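Ticket 2758: left arm drifts off target when reaching over the counter
Project: Huvetti (two-arm build, home workshop)
Opened: April 12, 2019
Status: open, workaround in place

What's going on

Hi all, me again with the Huvetti. Short version: when I run the reach routine in the simulator, the left arm heads out over the counter the way it should, gets near the end of the move, and then slides sideways before it settles. It's a slow drift, like someone leaning on a shopping cart. The right arm doesn't do it at all, and both arms run off the same config with the signs flipped, so I've been staring at that config a lot!

I'm on the Honutow controller board with the Ultance motion library on top, and the sim model is the one I put together last August. The real arms are still on the bench with no wiring past the shoulder, so everything in this ticket is sim only.

What I tried first

Restarted everything. Yes, I know. No change.

Turned the control loop down to 100 Hz, thinking I was asking too much of my poor old desktop (it's also running the build server, long story). The motion got choppier and the drift stayed exactly where it was.

Swapped the left and right joint files. This one was interesting, because the drift stayed on the left. So the joint files are probably fine, and I wasted a whole evening comparing them line by line. Oh well.

Took gravity out. The drift got smaller but didn't go away, and that sent me off chasing the wrong thing for two days. I was sure the forearm mass was wrong. I re-entered every mass and every inertia value from my notes, found one typo in the wrist (fixed, thanks past me), and ran it again. Same drift.

Shrunk the collision shape on the elbow. I had a theory that the elbow was rubbing against the torso shell and getting shoved outward. Turned on contact logging and got nothing from the elbow at all. Theory dead.

What I found

The contact log did have something in it, though. There were 11 contacts in one run, all between the left gripper and the counter top, and all at the tail end of the move. I'd been looking for trouble up at the shoulder and never thought to check down there. The gripper model looks like it's clear of the stone, but the collision shape under it is a plain fat cylinder I threw on months ago and forgot. It's longer than the part you see. So the invisible bit touches the stone, the solver pushes back, and the whole arm slides off to find a happier spot.

I paused the sim at the end of a reach to get a better look. The left gripper is hovering just over the stone, with the little blue and purple pieces next to it, and the right one is off in open space with its fingers up, touching nothing. No wonder the right arm behaves!

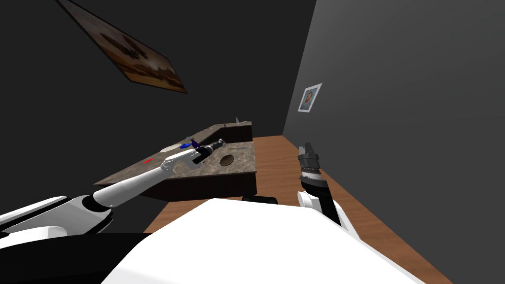 Workaround

1. Open the left gripper model and turn on the collision view.
2. Cut the cylinder down until it sits inside the visible part. I left 2 mm at the tip.
3. Save, reload the world (a plain reset keeps the old shape, ask me how I know), and run the reach again.
4. Check the contact log after the run.

With the shorter cylinder I get a clean log and the arm stops where I tell it to. I haven't tried it with an actual grasp yet, only the reach.

Still open

The Ultance planner should have seen that shape and planned around it, and it didn't say a word. Either it ignores contacts on the last link or I have a setting wrong. Has anyone else run into this? I'm using Luo for the world files, in case the export is dropping something on the way through. I can post my planner config if that helps, just give me a day to clean out the embarrassing comments.

Leaving this one open until I've run a grasp on the purple piece with the new shape.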